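Hestalov Wargame Session Records: Data Card

Version date: 21 January 2025
Maintainers: Ibsa Birhane, Fahad Mirani

Summary

This dataset contains turn-by-turn records of Hestalov, a two-player hex-and-counter wargame on a fictitious river campaign. It holds 2,835 completed games, of which 1,415 were played with the revised supply rules and the remainder with the original rulebook. Games abandoned before the end of turn 3 were removed.

Contents

games.csv — one row per game, with scenario, rules version, side of the winner and final victory points.
turns.csv — one row per player turn, with weather result, supply status and reinforcements received.
combats.csv — one row per combat, with attacking and defending strength, terrain, die roll and result.

The field game_id links the three files. Hex numbers follow the printed map. In the Barnness scenario, which uses only the eastern map sheet, the numbering starts again at 0101.

Collection

Records come from play-by-email logs kept on the Nutard server. Players agreed to the release of their logs when they registered. Account names were replaced with random codes, and chat messages are not included.

Known issues

The optional Kovačević bridging rule was recorded inconsistently until December. Rows affected by this carry the value "unknown" in the bridging column and should be left out of any study of river crossings.

Retreats of 2 hexes through friendly units are logged as a single move. The path taken cannot be recovered.

Strong players are overrepresented — most tournament games were logged, while casual play was logged only on request.
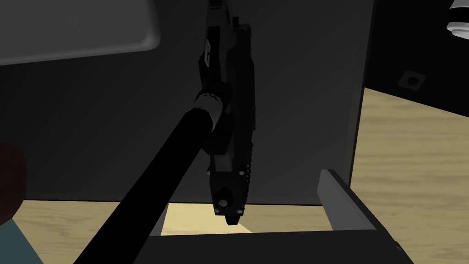
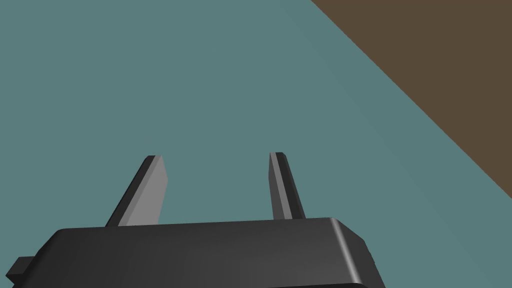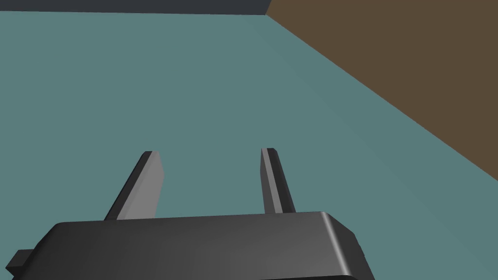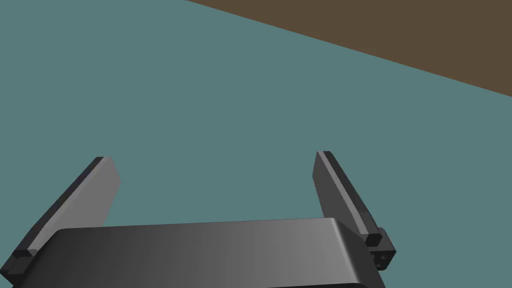 Recommended use

The records are suitable for studies of scenario balance, opening deployment and the effect of supply on the pace of play. They should not be used to rank individual players.

Corrections

Errors should be reported to Fahad Mirani with the game_id and turn number. Corrected rows are listed in changes.txt — earlier values are kept there for reference.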